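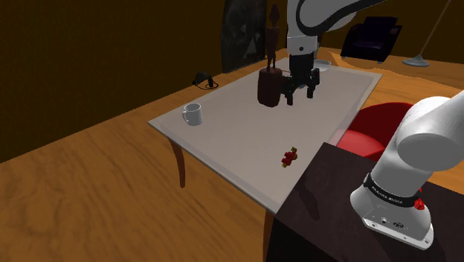 Selling with Hultley: Frequently Asked Questions

Hultley sells household contents on consignment from our rooms in Mivcombe. These are the questions we get most often. If yours is missing, call the front desk or stop in.

What do you accept?
Figurines, carvings, framed pictures, small furniture, lamps, china, clocks and most kitchenware. We sell single pieces and whole rooms.

What don't you accept?
Mattresses, car seats, opened paint, firearms, pianos and anything recalled by the maker. We stopped taking encyclopedias last year and that has not changed.

Is there a minimum value?
Yes. Each item or boxed lot should be likely to bring $50 or more. Smaller things can be grouped. A shelf of ornaments that would not sell one at a time will often do fine as one lot.

Do I need to clean things first?
A dry cloth is enough. Please don't polish brass, oil wood or touch up chipped paint. Buyers usually prefer a piece left alone, and a fresh coat of anything makes it harder for us to date.

How should I pack figurines?
Wrap each one separately in plain paper. Newspaper ink can rub off on pale finishes. Lay tall, thin pieces on their sides with padding under the neck and legs, and keep stands and bases in the same box as the figure they belong to.
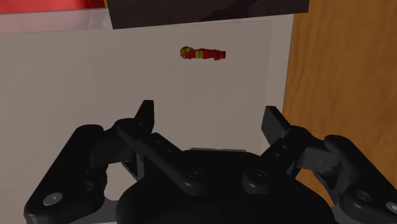
Figurine in red and yellow, on its side.

Can you come to the house?
We do home visits in Mivcombe and Trollau. Farther out we ask for photos first. Fengying Wei handles the visit calendar and will call you back, usually the same day. Visits take an hour or so for an apartment and longer for a house with a full attic.

What photos should I send?
One wide view of each room, then a closer one of anything you think is worth a look. Daylight is better than flash. Add the height of the piece in inches and mention any cracks or repairs you know of. Marks on the underside help a lot, even if you can't read them. 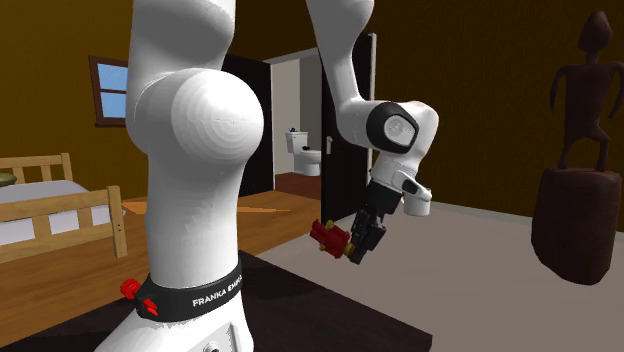
Bedroom view.

What do you charge?
We keep 30 percent of the sale price. Pickup is extra and depends on distance and stairs. There is no listing fee. If an item doesn't sell, you owe only the pickup.

Who sets the price?
We suggest a starting price and you sign off on it before the item is listed. Ayman Jaber prices carvings and pictures. If you want a reserve, tell us when you drop off – we can't add one after bidding opens.

How long until it sells?
Most lots are listed within a month. The Paredes house was our biggest job to date, with 306 lots, and it took us nearly the whole winter to get through. Of those, 152 sold in the first round and the rest were relisted at lower prices or grouped.

When do I get paid?
Checks go out the second Friday after the buyer pays. Direct deposit follows the same schedule. Your statement shows each lot number, the sale price and our share.

What happens to things that don't sell?
We relist once at a lower price. After that you have 8 weeks to collect. You can also sign the donation line on your form, and unsold items will go to the thrift store in Trollau.

Can I change my mind?
Before listing, yes, at no cost. Once there is a bid on the lot, it has to run to the end.

Where do I park?
Use the lot behind the building. The loading door is on the left and there is a bell. Carts are just inside.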